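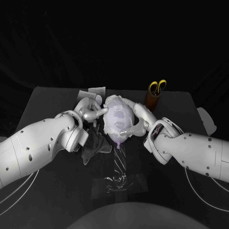

Huteck Teaches Its Robot to Handle a Bag, One Patient Human at a Time

Last updated: 17 April 2021

Anyone who has fought with a plastic bag at a checkout will be pleased to hear that a machine with two arms and a great many motors finds it hard too.

Huteck, a small automation firm, has spent the weeks since February trying to get a two-handed robot to deal with puffed-up plastic bags. The robot doesn't work any of it out alone yet. An operator wearing a pair of sensor gloves moves her own hands, the white robot hands copy her, and the whole business is recorded so that software can study it later.

"You learn very quickly how much your fingertips were telling you," said Iara Palma, one of two operators on the project. "With the gloves on I get none of that. I'm going by eye, and a shiny bag is not a helpful thing to look at."

The team has kept 263 demonstrations so far. Shona Katene, who runs the sessions, would not say how many were thrown out, though she did laugh for a while. Each session is capped at 60 minutes, a limit set for the sake of the operators' shoulders. The robot has not complained.

Bags are a nuisance for machines because they never hold the same shape twice. Press on one side and the other side goes somewhere. A box, by comparison, is very good about staying a box.

Huteck hopes to sell the finished skill to packing firms, starting with Stukitz, a snack distributor that has agreed to a trial. Otis Whitfield of Stukitz described himself as interested -- and in no hurry. "Our packers do this while talking about their weekends," he said.

The next round of recordings will use smaller bags. Palma has asked for bigger ones.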